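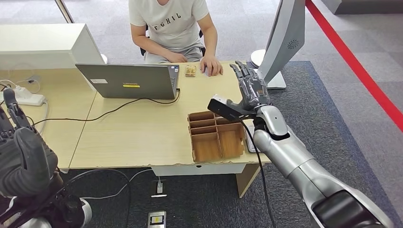 *The desk on Thursday, with the organizer box up front.*

So I finally bought a box for the small stuff. Well, "box" is selling it short. It's one of those open plywood organizers with the partitions that slot into each other, little cells on the left, bigger ones on the right, no lid. I've wanted one for ages and kept talking myself out of it, mostly by telling myself that mugs are free. Mugs are free! I had five of them in service at one point, all full of paper clips and dead batteries, and I was drinking my coffee out of a soup bowl.

The organizer is from Jilberg, the craft supply place out past the car wash (the one with the terrible parking lot). It comes flat and you put it together yourself. The instructions are one sheet with a drawing that I'm pretty sure shows an earlier version of the box, so I had two partitions left over and a moment of real despair. Ketsara came over, flipped the middle piece upside down, and everything slid into place in maybe four seconds. I had been at it since lunch.

If you're building one of these, dry fit everything first. I was so ready with the wood glue. I had the cap off! If I'd gone ahead I would now own a very permanent mistake. In the end I glued the outer walls only and left the dividers loose, and I'm glad, since I've already changed my mind about the layout once and will probably change it again by the weekend.

## What goes where

My first plan was to sort by type. Pens with pens, screws with screws, that kind of thing. It sounds sensible and it made me crazy within a day. I don't use all my screws at once. I use one screw, a bit of tape and the tiny screwdriver, and then I put them all down in the same place and lose them as a team.

So the second plan is to sort by how often I reach for something. The small cells get the everyday bits: binder clips, the good erasers, SD cards, the little Allen key for my chair, spare laptop feet (I have so many of these and I don't know why). The bigger cells get the things that used to roll around in the drawer, like tape, glue sticks and the stapler that Barrett Dvorak lent me two moves ago. Barrett, if you're reading this, it's fine, it's safe, it has its own room now.

I left a couple of cells with no job at all. I read that somewhere years ago and it has stuck with me, because the minute every spot is spoken for, the next new thing lands on the desk and stays there until spring. One of my spare cells has already been taken over by cough drops. Fine. That's what it was for.

## The desk itself

Okay, the desk. A few of you have asked about it before, usually politely. It's light wood on top and it's in good enough shape if you look at it from the chair, but the front edge is a mess. The laminate is chipped and peeling all along the lip, and it catches on sweaters. I got it secondhand and the edge was bad already, and I've made it worse by picking at it during phone calls. I can't help it. It's like a scab.

I priced out replacing the whole thing and the one I liked, the Clistisier, was $898 before delivery. Then you add the matching drawer unit and suddenly you're at $1,339, and at that point I closed the tab and went for a walk. That is a lot of money for somewhere to put my elbows.

So the current idea is iron-on edge banding. You peel off what's loose, sand the lip, iron the new strip on and trim it with a knife. Everyone online makes it look like a ten minute job, which means I'm setting aside an entire Saturday. I did a test strip on an offcut and burned it a little, so now I know to keep the iron moving. If anyone has a favorite trimmer, please tell me in the comments, the one I ordered is flimsy and I don't trust it near my thumb.

## Cables, ugh

The one thing the organizer does nothing for is cables. I still have a black one looping right across the desktop from the laptop, and it drags through whatever I'm doing. Last week it took out a full cup of pencils. I've tried clips that stick to the back edge of the desk, but the glue gave up when it got warm, and I've tried just being more careful, which lasted an afternoon.

Ketsara's trick is a small block of wood with a groove cut across it, so the cable sits in the groove and stays put. I love this, it's so simple, and I have a whole bag of scrap blocks in the closet from the shelf project. No groove in any of them yet. I'd need to borrow a proper saw for that and I already have the stapler situation to think about.

## Would I do it again?

Yes, with some complaints. I wish the small cells were a touch deeper, because anything pen-shaped wants to tip over and take its neighbors along. I wish there were a version with a lid too, since dust gets into those corners and a vacuum hose will happily eat your SD cards (I checked the bag, it was in there, we're all okay). A soft paintbrush works much better. I keep an old one in the drawer now.

I also haven't decided about finishing the wood. Bare plywood picks up fingerprints and ink, and I'd like it to last, but I'm worried that varnish will make the dividers too fat for their slots. Thongsuk, the paint shop near the library, sells a wax that's supposed to go on really thin. The woman at the counter told me to do one coat, wait overnight, and then see if I still want a second. That sounds about my speed.

The big win is that clearing the desk takes me no time at all. Before, I would push everything to one side with my forearm, like a snowplow, and call it clean. Now I toss things into their cells at the end of the day, and when I sit down the next morning there's room for the laptop and both my hands. I've even been eating lunch in the kitchen like a grown-up.

Next up is the closet, where there's an Eltavlow shelf unit still in its carton, waiting for me to find the bag of bolts. I know I put it somewhere safe. I've looked in all the mugs.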